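Zuletzt aktualisiert: Januar 2021
Lesezeit: 3 Minuten

Seit September steht der Nirko jetzt bei mir im Arbeitszimmer, ein höhenverstellbarer Schreibtisch in Weiß, und ich wurde inzwischen so oft danach gefragt, dass ich endlich mal was dazu schreibe. Vorher hatte ich den kleinen von Plistlow, der bei jedem Tippen gewackelt hat wie Pudding (mein Tee kann ein Lied davon singen!).

Der Aufbau ging ganz gut, die Anleitung ist allerdings ein Witz. 20 Schrauben, alle fast gleich lang, und in der Zeichnung sieht man den Unterschied nicht. Ich hab zweimal wieder von vorn angefangen. Plant euch lieber einen ganzen Nachmittag ein und holt jemanden dazu, die Platte ist echt schwer.
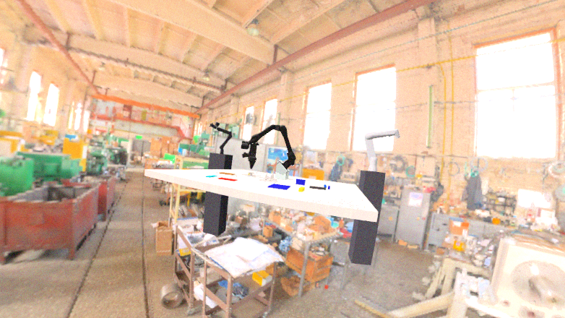 Beim Hochfahren ist er schön leise, da kann ich sogar telefonieren. Ganz oben schwankt er ein bisschen, aber nur, wenn ich mich richtig draufstütze. Was mich nervt: Auf dem Weiß sieht man jeden Fingerabdruck – und Kaffeeränder sowieso. Die Kabelwanne von Clundar habe ich extra gekauft, 10 Euro, passt perfekt drunter.

Bezahlt habe ich 83 Euro weniger als für den von Zamudio, der auch auf meiner Liste stand. Mit meinem kaputten Nacken würde ich ihn sofort wieder nehmen, nur vielleicht in einer dunkleren Farbe. Vier von fünf Sternen, den einen ziehe ich für die Anleitung ab.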